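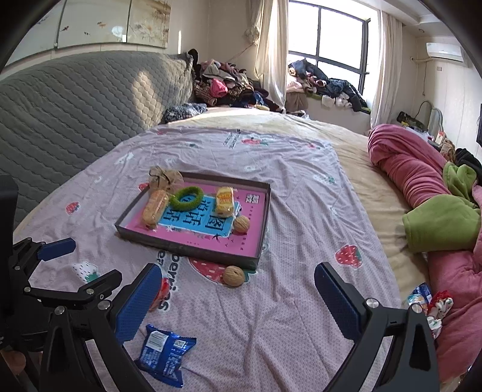 Open day at the Mollthorpe bakery

What a morning! Cavalcanti's opened the doors of their Mollthorpe bakery in September and I was in the queue well before 10, with Nayeli Chambi and a very large empty bag.

Our guide, Stelios Kyriakidis, took us in groups of 15, past the flour store and on to the proving room, where the smell alone was worth the bus fare. We each got to shape two rolls - mine came out lopsided, but I was thrilled with them. The oldest oven is still fired up every day, and standing near it was wonderful.

The shop shuts at 2, so go early if you want the walnut loaf.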